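Suche in der Liste
Suchbegriff eingeben
Suchen
Erweiterte Suche

Drucken | Beitrag per E-Mail weiterleiten

Betreff: Re: [Vormachen] Handführen oder Fernsteuern bei Küchenaufgaben
Liste: Lernen durch Vormachen, deutschsprachig
Zeit: 17:12

Hallo zusammen,

ich antworte auf die Nachricht von heute Vormittag und zitiere nur den Teil, um den es mir geht.

> Wir haben mit Cotis jetzt 466 Vorführungen der Aufgabe "Gemüse in
> den Topf, Deckel drauf" im Kasten, alle ferngesteuert, alle vom
> selben eingearbeiteten Team. Im direkten Vergleich mit dem
> Handführen waren wir pro Vorführung deutlich schneller. Für mich
> ist die Frage damit entschieden. Handführen ist etwas für
> Schweißbahnen und Lackierpistolen, für alles mit zwei Fingern und
> losen Gegenständen würde ich niemandem mehr dazu raten. Bei Ondov
> sieht man das nach meinem Eindruck inzwischen genauso.

Da habe ich meine Zweifel, und zwar an mehreren Stellen.

"Schneller pro Vorführung" sagt wenig, wenn die verworfenen Versuche nicht mitzählen. Ihr schreibt von 466 Vorführungen, die im Datensatz liegen. Wie viele habt ihr aufgenommen? Bei uns war im Juni die Ausbeute beim Fernsteuern so schlecht, dass der Zeitvorteil komplett weg war. Wer am Leitgerät sitzt und keine Kräfte spürt, drückt den Topf gern mal über den Tisch, bevor er merkt, dass der Finger am Rand aufsitzt. Auf dem Bildschirm sieht das sauber aus. In den Gelenkmomenten sieht es scheußlich aus, und genau die wirft man dann beim Training als Erstes raus, weil sie stören.

Zweitens das eingearbeitete Team. Ich glaube gern, dass geübte Leute mit Cotis flott sind. Aber dann ist die Einarbeitung Teil der Kosten. Wir haben 12 Personen ohne Vorkenntnisse an den Arm gelassen, und beim Führen von Hand kamen sie alle am ersten Nachmittag zurecht. Beim Fernsteuern war das anders, da hätte ich nach dem ersten Nachmittag am liebsten alles gelöscht. Das ist keine Studie, das weiß ich selbst, aber euer Vergleich ist auch keine.

Drittens, und das ärgert mich an der ganzen Diskussion ein wenig: Die Aufgabe ist so gewählt, dass das Ergebnis fast feststeht. Paprika sind gutmütig. Die rutschen eben in den Topf, auch wenn man schief kommt. Beim Deckel hängt alles am Knauf, und wie der Greifer den fasst, entscheidet sich auf den letzten Zentimetern – da will ich das Gewicht in der Hand haben und keine Kamera mit Verzögerung.

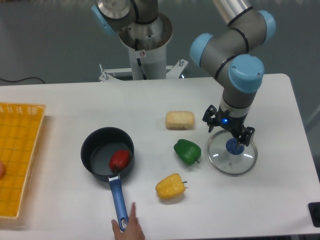 Lernt der Roboter aus einer von Hand geführten Vorführung etwas anderes als aus einer ferngesteuerten?
Meistens schon, denn beim Führen legt der Mensch die Gelenkstellungen direkt fest, während beim Fernsteuern die Umrechnung vom Leitgerät mitredet und ihre Eigenheiten in den Daten hinterlässt.

Deshalb halte ich auch nichts davon, beide Sorten einfach in einen Topf zu werfen (Entschuldigung), wie es hier vor einer Weile vorgeschlagen wurde. Mit dem alten Jerkcombe-Satz, 2.885 Aufnahmen, bunt gemischt und schlecht beschriftet, haben wir genau das probiert. Das Modell zögerte vor jedem Griff, als müsste es sich erst entscheiden, wem es glauben soll. Nach Herkunft getrennt lief es besser. Gut lief es immer noch nicht.

Einen Punkt gebe ich euch: Beim Handführen ist der Mensch im Kamerabild, mit Armen und allem, und der Roboter sieht später im Betrieb etwas völlig anderes. Wir spielen die Bahn deshalb ein zweites Mal ohne Führung ab und nehmen erst dann die Bilder auf. Das kostet Zeit, und wenn die Paprika beim zweiten Mal etwas anders liegt, ist der Durchgang hin. Echeverri macht es angeblich ohne Wiederholung und maskiert die Hände nachträglich. Ergebnisse dazu habe ich bisher keine gesehen, nur Folien.

Was ich gern von euch hätte, bevor wir hier von "entschieden" reden:

- die Zahl aller Aufnahmen, auch der verworfenen
- die Einarbeitungszeit am Leitgerät
- ein Durchlauf mit vertauschter Reihenfolge, also erst Deckel abnehmen, dann einräumen
- die Momentendaten, ungefiltert

Wenn das vorliegt und der Abstand bleibt, nehme ich alles zurück. Bis dahin bleiben wir bei der Hand am Arm und beim Fluchen über die Bremsen im zweiten Gelenk.

Grüße aus dem Keller

Drucken | Beitrag per E-Mail weiterleiten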